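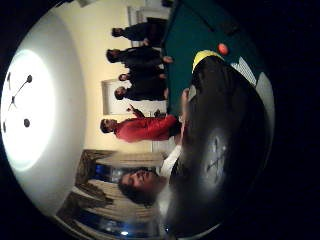
Furnishing and Using a Game Room
Notes for Session 4: Light, Walls, Windows and the Table

Welcome back, everybody. Last time we spent nearly the whole evening on storage (more than I meant to, I know, but the questions were good ones), and so these notes pick up where we should have been an hour earlier. Please read them before you come in. You don't need to memorize anything. I would much prefer that you walk into your own room at home with the pages in your hand and look up, then sideways, then at the table, in that order.

1. The room as a whole

A game room is an odd sort of room. It has one very large piece of furniture that can't be moved on a whim, and everything else has to get along with it. People choose the pool table first, quite rightly, and then they tend to treat the lamp, the curtains and the wall color as things left over from some other room. I did it myself in the first house I furnished, and I lived for years with a floral pelmet over the cue rack.

The habit goes back a long way. If you look at household guides from 1880 or so, the billiard room gets its own chapter, and most of the chapter is about lamps. The writers fussed over soot and dripping oil, which we don't have to worry about, but they also fussed over shadow and glare, and we still do.

2. Looking up: the ceiling lamp

Start with whatever hangs or sits over the room. A big white dome fitting is a friendly choice for a family game room. It throws light broadly and it softens at the rim, so the eye doesn't meet a hard edge every time a player looks up from a shot. A long bar lamp directly over the table is the traditional answer, of course, and if you play seriously you'll want one. Most of the people who take this course don't play seriously. They play after supper, with a cousin leaning on the rail and somebody eating crackers, and a dome suits them very well.

Now, a word about lamps with a clock face in them, which I'm fond of. A clock with two slim hands and only a few hour markers is easy on the eye, and in a game room it earns its keep, as anyone who has tried to get children to bed in the middle of a game will tell you. If you're choosing one, sit down in the lowest chair in the room and see whether you can still read it. Then stand at the far end of the table and try again. A very bright center can swallow thin hands, so try it at full strength and at the dimmest setting you'd use.

My own notes on three fittings, for what they're worth:

Omitz dome, large. Warm light, easy to wipe. The cover twists off, but you want two people on the job.
Joo dome with dimmer. Lovely at low settings. The instructions are one sheet, folded very small, so keep it in a drawer.
Plukora bar lamp. For over the table only. It leaves the corners of the room dark, so plan on a floor lamp as well.

3. Walls and openings

Cream is my standing recommendation, and I'm teased for it every term. Under warm light a cream wall goes yellowish and cozy, and against deep green cloth it looks settled and comfortable. Pure white can look a bit chilly next to green. Dark walls are handsome in magazines, but you'll need a good deal more light to play by.

White trim around the doorways and window recesses keeps a cream wall from looking muddy. Paint the trim after the wall, use a satin finish if fingers are going to be on it, and leave yourself a labeled jar of each paint for touch-ups. Cue tips find door frames. They just do!

Before you hang a thing on the wall, take a cue and walk slowly around the table with it held as if for a shot. Wherever the butt end comes near the wall, leave that stretch bare. Pictures can go higher up, or on the side where there's more room to stand.

4. Curtains

Long curtains do more for a game room than people expect. A room with a hard floor and a big table can be noisy, and tall folds of fabric take the edge off the click and clatter. Beige and brown together are a sensible pairing with cream walls, and they don't argue with the green.

Hang them full length and give yourself enough width that they still fall in proper folds when closed. I like them pulled partly aside in the evening, so there's a little of the outside left in the room. In the daytime, though, draw them whenever the sun is coming straight onto the table. Cloth fades, and it fades unevenly, and you'll be looking at that pale stripe for a long while. I usually hang mine in July, when I can see exactly where the strongest light lands.

Set aside 200 dollars for curtains and rod if you're buying ready-made. You may spend less. I've never managed it.

5. The table itself

Deep green is still what most of us picture, and it's kind to the eyes over a long evening. Colored balls show up beautifully on it, the orange one especially. Whatever color you choose, look at a sample under your own lamp at night, because shop lighting is no guide at all.

Everyday care is simple enough:

Brush in one direction, from one end to the other, with light strokes.
Wipe the rails with a barely damp cloth and dry them right away.
Keep drinks off the rails altogether. A small side table from Juvdale or anyone else will save you many apologies.
Put the balls away when the evening is over, and wash them now and then in mild soapy water.
Cover the table if the room is used for anything else.

Chalk belongs off the cloth. I say this in every session and I will say it again in the next one.

6. To do before we meet again

Sit in your game room for 10 minutes in the evening with only the ceiling light on. Write down where the shadows fall on the table, and whether anything shines in your eyes from the player's end. Then do the same with the curtains drawn and again with them partly open. Make a small sketch of the room with the doorways, the window and the table marked, on squared paper if you have it, and bring a scrap of your cloth color if you can get one.

The sketches are due 22 November 2022. Pencil is fine, and so is the back of an envelope if it's a large one.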